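4. Puesta a punto de la celda Flinaditz

Si vienes de la sección 3, ya tienes los brazos atornillados y la controladora Hestberg en su sitio. Aquí toca lo que de verdad da guerra: alinear las bases, pasar los cables sin que se enganchen, poner los ceros y hacer las primeras pruebas con botellas. Yo la primera vez tardé una tarde entera (y me dejé un conector flojo, claro), pero siguiendo este orden se hace bastante antes.

Ten a mano el juego de llaves Allen, un nivel pequeño, bridas de velcro, un paño sin pelusa y el portátil con Pärn instalado. Si tu versión de Pärn no muestra la pestaña Ejes, actualízala primero, porque medio capítulo pasa por ahí.

ATENCIÓN: con la controladora encendida, las manos fuera del recinto. Los brazos arrancan sin avisar cuando reciben la orden de ir a reposo, y el codo es lo que más sitio barre. Corta la corriente para todo lo que sea mecánica.

4.1 Bases y perfil delantero

1. Apaga la controladora y espera a que se apaguen los ledes de las placas que hay bajo las bases.

2. Afloja un cuarto de vuelta los tornillos de cada base, lo justo para que deslice por el perfil de aluminio. No los saques del todo, que las tuercas se meten por la ranura y luego hay que pescarlas con un imán.

3. Coloca las bases a 561 mm una de otra, medidos entre los centros. Es la distancia que trae de serie el fichero de la celda; si por lo que sea necesitas otra, apúntala y cámbiala después en Pärn, en Celda > Geometría.

4. Pon el nivel sobre cada base y aprieta en cruz, sin llegar al tope en la primera pasada.

5. Mueve cada brazo a mano, despacio, hasta el fondo y de vuelta. Si notas que la base cabecea, vuelve al paso 4.

Nota: el perfil se asienta con el uso. Yo repaso el apriete después de la primera semana y luego una vez al mes.

4.2 Cables

Los cables morados son los que más disgustos me han dado. La celda puede ir perfecta con el brazo recogido y perder la comunicación en cuanto lo estiras hacia el recipiente del fondo, y te pasas la mañana mirando el software cuando el problema está en diez centímetros de cable.

1. Empieza por la muñeca. Enchufa el conector hasta que haga clic y tira un poquito para comprobarlo.

2. Deja un bucle holgado a la salida de la muñeca. Tiene que poder girar de tope a tope sin que el cable se quede tieso.

3. Baja el cable siguiendo el eslabón blanco y sujétalo con velcro. Bridas de plástico no, por favor: aprietan demasiado y acaban marcando la funda.

4. Al pasar por el codo, deja otro bucle, esta vez hacia fuera.

5. Lo que sobre, a la canaleta de debajo del perfil. Si queda un trozo corto colgando junto a la base no pasa nada, siempre que no llegue a la zona de trabajo.

6. Repite con el otro brazo. La ruta es la misma en espejo.

7. Con todo apagado todavía, lleva cada brazo a mano hasta las cuatro esquinas de la mesa y vigila el cable todo el rato. Este paso parece una tontería y es el que más tiempo me ha ahorrado.

ATENCIÓN: nunca desenchufes un conector de muñeca con tensión. La controladora Hestberg lo aguanta, el módulo de la muñeca no siempre.

4.3 Poner los ceros

1. Coloca los dos brazos en la postura de reposo que viene en la hoja plastificada.

2. Enciende la controladora y espera a que los indicadores se queden verdes. Si parpadea alguno, mira la tabla de averías del final de esta sección.

3. En Pärn, abre Ejes, elige el brazo izquierdo y pulsa Fijar cero.

4. Haz lo mismo con el derecho. No los hagas a la vez aunque el programa te deje.

5. Pulsa Ir a reposo y observa. Los brazos no deberían moverse casi nada; si alguno pega un tirón, para y repite desde el paso 1.

6. Guarda el fichero con un nombre que entiendas dentro de dos meses. El mío se llamaba «ceros_bueno_final2» y ya te imaginas cómo acabó aquello.

4.4 Preparar la mesa

Para la prueba de clasificación me gusta mezclar envases: transparentes, verdes, con etiqueta, sin etiqueta, alguno pequeño. Tumbados y mirando cada uno hacia un lado, que es como dan trabajo. El recipiente va en la esquina trasera izquierda, pegado a la pared.

1. Estira bien el mantel. Una arruga delante de la pinza hace que roce y salte la protección de par.

2. Pon el recipiente en su esquina y comprueba que el brazo izquierdo llega por encima de la boca sin tocar el borde.

3. Reparte las botellas por el centro. Con el perfil de prueba, la celda admite hasta 23 envases por tanda.

4. Mira las tapas. Las que estén a medio enroscar, apriétalas. 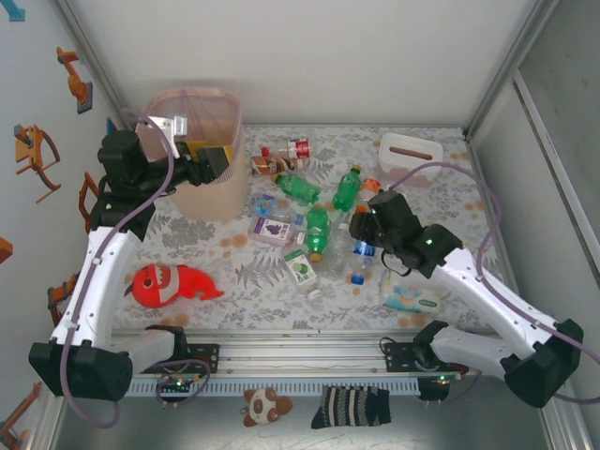

Figura 4-1. Botellas repartidas en la mesa, con la pinza izquierda sobre la boca del recipiente.

Nota: las botellas sin etiqueta son las más puñeteras. Si la celda las ignora, baja un punto la sensibilidad de fondo en Pärn antes de tocar nada más. Un mantel estampado complica las cosas con el plástico transparente, así que si vas a calibrar la detección desde cero, empieza con botellas de etiqueta grande y ve añadiendo las otras.

4.5 Pinzas: apertura y fuerza

Esto se ajusta brazo por brazo y después con los dos juntos. La fuerza va en una escala propia de la controladora, sin unidades, y el valor con el que yo arranco es 277. Con botellas de plástico fino agarra sin abollarlas demasiado.

1. En Pinza > Apertura, abre del todo y cierra del todo tres veces seguidas. Escucha: tiene que sonar igual las tres.

2. Limpia los dedos con el paño. Nada de alcohol sobre el recubrimiento, que se cuartea.

3. Pon la fuerza en 277 en los dos brazos.

4. Sitúa una botella de pie en el centro, con el tapón puesto, y sal del recinto.

5. Lanza Prueba a dos manos a velocidad 2. Las pinzas se acercan cada una por su lado y se cierran sobre la parte alta de la botella.

6. Si una llega antes y la empuja, corrige el desfase en Sincronía, de punto en punto. No te vengas arriba con este ajuste, que un salto grande la tira seguro.

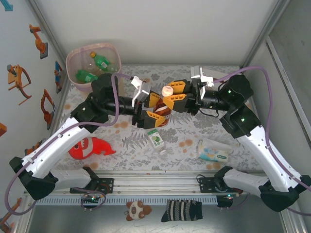 Cuando el agarre ya te convenza, repite la prueba cinco veces sin tocar ningún valor. A mí me pasaba que la primera salía de cine y a la cuarta la botella se ladeaba, y era el tornillo del soporte blanco de la muñeca, que se había aflojado una pizca. Si te ocurre algo parecido, mira ese tornillo antes de subir la fuerza. Subir la fuerza lo tapa un rato y luego vuelve.

Después prueba con un envase más bajo, tipo brik. Aquí los dedos entran mucho más cerca de la mesa, así que sube la altura mínima un par de milímetros y baja la velocidad a 1 hasta que te fíes.

ATENCIÓN: si la botella se queda atrapada entre las dos pinzas, no tires de ella. Pulsa Pausa, abre primero el brazo derecho y luego el izquierdo desde Pärn, y retírala con la controladora en parada.

4.6 Repaso rápido y averías

Antes de cada sesión hago siempre lo mismo, con el café en la otra mano (fuera de la celda, ojo): miro que los bucles de cable no se hayan corrido, paso el paño por los dedos, confirmo los ledes verdes y mando los brazos a reposo.

Led de muñeca apagado: conector sin clic, o velcro demasiado prieto en el codo. Vuelve al apartado 4.2.

El brazo se para al ir hacia el recipiente: casi siempre es el cable, que se ha quedado corto. Dale más bucle en la muñeca.

La pinza cierra al lado de la botella: ceros mal guardados o base desplazada. Mide otra vez los 561 mm y repite el 4.3.

La pinza suelta a medio camino: dedos sucios. Si están limpios, revisa el tornillo del soporte y, en último caso, sube la fuerza de cinco en cinco.

Pärn no encuentra la celda: reinicia primero la controladora y luego el programa, en ese orden. Al revés no me ha funcionado nunca.

Si después de todo esto sigue fallando, exporta el registro desde Ayuda > Registro y mándalo al servicio técnico de Jidura junto con el fichero de ceros. Los recambios de dedos y de cable de muñeca se piden por el mismo sitio. En la sección 5 vemos cómo grabar las tandas y dónde se guardan.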